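Schwarzes Tuch mit großem Schriftzug hinter einem Tisch aufhängen

Anleitung von Marianna Nowakowski, Stand: 11. Juli 2018

Ein schwarzes Tuch mit bunten Buchstaben macht aus einer hellen Wand einen ordentlichen Hintergrund für einen Tisch, auf dem etwas gezeigt oder angerichtet wird. Gebohrt wird nicht. Das Tuch hält mit Klemmen an der Stellwand und lässt sich wieder abnehmen. 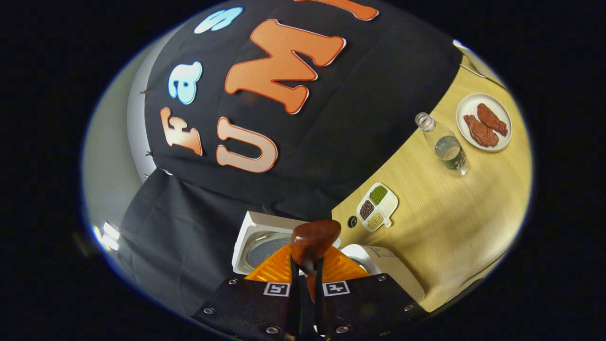 Material

Schwarzer Stoff, blickdicht, ohne Glanz
Zweites Stück schwarzer Stoff oder fertiger Vorhang für den unteren Bereich
Bastelfilz oder fester Stoff in zwei Farben für die Buchstaben
Weißer oder heller Filz für die Umrandung
Kleine dunkle Klemmen
Textilkleber, Stoffschere, Schneiderkreide, langes Lineal
Packpapier für die Schablonen
Bügeleisen oder Dampfglätter

Beim Stoff lohnt es sich, vor dem Kauf ein Muster gegen eine Lampe zu halten. Scheint die Lampe durch, sieht man später auch die Wand durch. Molton ist gut geeignet, Satin nicht, er spiegelt jede Leuchte. Wir haben den Molton von Clorkon genommen, 100 Prozent Baumwolle. Er franst an der Schnittkante kaum aus und muss nicht gesäumt werden.

1. Ausmessen

Zuerst den Tisch an seinen Platz stellen, dann messen. Wer umgekehrt vorgeht, hat den Schriftzug am Ende zu tief oder halb hinter dem Geschirr. Gemessen wird die Breite der Fläche, die bedeckt werden soll, und die Höhe von der Tischplatte bis zur Oberkante der Wand. An jeder Seite 20 cm zugeben. Unsere Wand ist 467 cm lang, das Tuch wurde aus zwei Bahnen zusammengenäht. Die Naht liegt dann am besten zwischen zwei Buchstaben.

2. Stoff vorbereiten

Den Stoff einmal waschen, falls er später gewaschen werden soll, und von links bügeln. Falten vom Versand verschwinden im Hängen nicht von selbst. Fusseln mit der Kleberolle abnehmen, solange das Tuch noch flach liegt.

3. Buchstaben entwerfen

Runde, dicke Buchstaben sind leichter auszuschneiden als schmale und auf Abstand besser zu lesen. Auf Schwarz wirken kräftige, helle Farben. Bei »Fast UMI« sind F, U und M orange, a und s hellblau. Dunkelblau oder Weinrot verschwinden dagegen fast im Untergrund.

Jeden Buchstaben in Originalgröße auf Packpapier zeichnen und ausschneiden. Die Schablonen mit Klebeband an die Wand heften und von der gegenüberliegenden Seite des Raums ansehen. Jetzt ist eine Änderung noch billig. Unser erstes S kippte nach hinten, Zofia Rutkowska hat es dann freihändig neu gezeichnet.

4. Ausschneiden

Schablone auf die Rückseite des Filzes legen, spiegelverkehrt, und mit Kreide umfahren. Mit der großen Schere schneiden, nur die Innenformen mit einer kleinen, spitzen.

Für die Umrandung den fertigen Buchstaben auf den hellen Filz kleben und mit 16 mm Abstand rundherum noch einmal ausschneiden. Der Rand trennt die Farbe vom schwarzen Grund. Es muss nicht überall reines Weiß sein, ein blasser Pfirsichton um Orange sieht weicher aus.

5. Anordnen und aufkleben

Das Tuch auf dem Boden auslegen und mit Kreide eine Grundlinie ziehen. Die Buchstaben ohne Kleber auflegen. Die Abstände nach Auge verteilen, nicht mit dem Lineal: Zwischen F und a darf es enger sein als zwischen zwei geraden Buchstaben. Zwischen den Wörtern etwa die Breite eines Kleinbuchstabens frei lassen.

Dann einen Buchstaben nach dem anderen umklappen, den Kleber dünn bis zum Rand auftragen und andrücken. Mit Büchern beschweren und über Nacht liegen lassen. Kleberreste auf Molton nicht reiben, sondern trocknen lassen und abzupfen.

6. Aufhängen

An der Oberkante in der Mitte anfangen und nach außen arbeiten. Erst danach kommen die Seiten dran. Dort sitzen die Klemmen in Abständen entlang der Kante und ziehen das Tuch leicht nach außen. Zu viel Zug erzeugt Schrägfalten, die auf den Buchstaben landen. Dunkle Klemmen fallen am schwarzen Rand weniger auf als silberne.

Nach einer Stunde noch einmal nachsetzen. Schwerer Stoff gibt unter seinem eigenen Gewicht etwas nach.

7. Den unteren Bereich verkleiden

Unterhalb des beschrifteten Tuchs wird der Vorhang eingehängt. Er darf locker fallen, ein paar Falten stören unten nicht. Er sollte knapp über dem Boden enden, damit man nicht darauf tritt.

8. Tisch davor einrichten

Eine helle Holzplatte hebt sich gut vom schwarzen Tuch ab und braucht keine Decke. Wenig darauf stellen. Ein runder weißer Teller mit zwei Stücken Fleisch, eine Wasserflasche und ein kleines weißes Tablett mit drei Fächern genügen als Gedeck. Kabel, die über den Tisch laufen müssen, an die hintere Kante legen. Speisen mit Soße oder Fett nicht direkt an das Tuch rücken, Molton nimmt Flecken sofort an.

Zuletzt das Licht prüfen. Helle Wandflächen neben dem Tuch können spiegeln. Dann die Leuchte ein Stück zur Seite drehen oder das Tuch weiter über die Kante ziehen.

Abnehmen und lagern

Zuerst die seitlichen Klemmen lösen, dann die oberen, zu zweit. Das Tuch mit den Buchstaben nach außen auf eine Papprolle wickeln. Gefaltet bekommt der Filz Knicke, die auch mit Dampf schwer herausgehen. Unser Tuch liegt seit März auf einer Rolle und war beim Auspacken glatt. Die Papierschablonen beschriften und mit in die Hülle stecken, falls ein Buchstabe ersetzt werden muss.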